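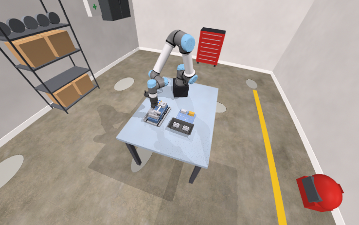
Image credit: Skerari

I flew to Hilo in October and came back with a few notes on the airplane, the seat and the connection. A couple of readers asked for them after my last post, so I'm putting them all in one place.

I booked late and paid $292 for the last leg, one way, with a checked bag. That was more than I wanted to spend. The cheaper option had a six-hour wait in Honolulu and got in after the rental car counter closed, so I took the earlier one.

The inter-island flight was on a narrowbody with a single aisle. I had a window seat on the left side, behind the wing. The flight is short enough that the crew comes through with juice, turns around and starts picking up the cups. If you want to see the coast on the way in, the side matters, and it depends on the wind. We came in over the water and I had a good view. On the way out two days later I sat on the same side and saw mostly cloud.

Boarding was slow. There were a lot of coolers and taped boxes going up in the bins, and one family had to be moved so they could sit together. We pushed back 30 minutes late. The captain said we were waiting on a ground crew and then said it again. I had no connection to make, so it didn't cost me anything.

The long flight was the one I had been worried about. I am tall and my knees don't like anything past three hours. I had bought a foot sling from Nodusley, the kind that hangs off the tray table arms. It worked for the first half. After that the person in front reclined and there was no room left for it. I put it back in my bag and walked to the rear galley a few times. I won't bring it again on a full flight.

I also had my old Nägeli earplugs. They are better than the foam ones from the drugstore and they don't hurt after a few hours. I wear them under headphones with nothing playing. Engine noise drops to a hum and I can sleep a little, sitting up.

Hilo is an easy airport. It is small, much of it is open to the air, and my bag was on the belt when I got there. The walk to the rental cars is short. It was raining when I landed and raining when I left. Bring a jacket you can reach without opening your suitcase.

One thing I would do differently is leave more time for the agricultural inspection on the way home. Bags going to the mainland have to be screened before you check them, and the line was longer than the one for security. I had budgeted for security only. I made the flight, but I ate a granola bar at the gate for breakfast.

I had 200 pages left in my book when I left home and still had most of them when I got back. Next trip is in the spring, on a regional jet, with one stop. I'll try the aisle this time and see how the knees do.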